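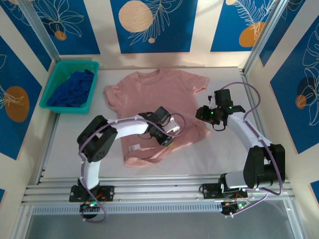 A pink T-shirt on the folding table, with the teal basket beside it.

Laundry and Linen Open Day, Mavside
Visit report, 3/17/22

The Mavside works opened its doors to visitors on Thursday and a group of us went over from Istley on the morning coach. I run a small guest house and do all my own washing, so I was mostly interested in the folding and sorting. Others had come for the big presses, and one couple only wanted to see the old boiler, which was closed off.

Getting there is simple enough. The coach stops at the bottom of the lane and it is a short walk uphill to the gate. Parking is limited to 30 spaces and they were full by the time we arrived, so anyone coming by car should aim to be early. You sign in at a hatch, get a paper badge and wait in the corridor until your group is called. We waited longer than we should have. There were chairs, but not enough of them.

The tour starts in the sorting hall. Everything arrives in bags and is split by colour and weight before it goes anywhere near a machine. The guide said the hall took in 3208 items on its busiest day last year, most of it hotel sheets and towels. Personal clothing is a small part of the work and is kept apart the whole way through, with its own shelves and its own labels. I asked whether things got lost. The answer was that odd socks do, like everywhere else.

From there we went past the washers, which are supplied by Riselon and are very loud. Conversation was not possible and the guide used a card with the main points printed on it. The room smelled of soap and hot metal. We did not stay long.

The folding room was the part I had come for. The table in the picture is plain white. The T-shirt was lying face-up and flat across the shoulders, but with the hem bunched and creased at the bottom. A dark blue cloth was crumpled up in the basket next to it. A plain short-sleeved T-shirt is apparently what everyone learns on, because it is cheap and the shape is easy to see.

There are hand tables in the same room, and at these visitors could have a go. The method taught at Mavside is the one I half knew already. Lay the shirt out with the neck away from you, smooth from the collar down, pull the hem straight, then bring in one side and its sleeve, then the other, and fold up from the bottom. The instructor was firm about the hem. If the hem is crooked the whole thing comes out crooked, and no amount of patting afterwards will help. Mine was passable on the third try. She also had us do it face-down, which gives a neater front, and I will be doing it that way at home.

Fitted sheets were shown as well, by two people working together and very quickly. I did not follow it. A handout was promised, but they had run out by the time our group got to the desk.

After folding there is a packing area, where finished piles go on trolleys. Each trolley holds 48 bath towels when stacked properly. This was the quietest part of the building and also the coldest, as the loading doors stay open. Bring a coat.

Tea was served in the canteen – urn tea, biscuits, and a good fruit loaf from the Meng bakery across the road. There was a stall selling baskets, pegs and mesh bags for delicates. I bought two mesh bags. The prices were fair but it was cash only and the nearest machine is back down in the village.

A few practical points for anyone thinking of going. The tour lasts more than 30 minutes but the sign at the gate does not tell you that, and our return coach was a near thing. There are steps between the sorting hall and the washers, with a lift for those who need it if you ask at the hatch. Flat shoes are required and they do check. Photographs are allowed in the folding room and the canteen, not in the sorting hall.

The next open day is planned for May, with places booked through the Mavside office. They hope to have the ironing room ready by then. It was being painted when we were there and we only saw it through the door.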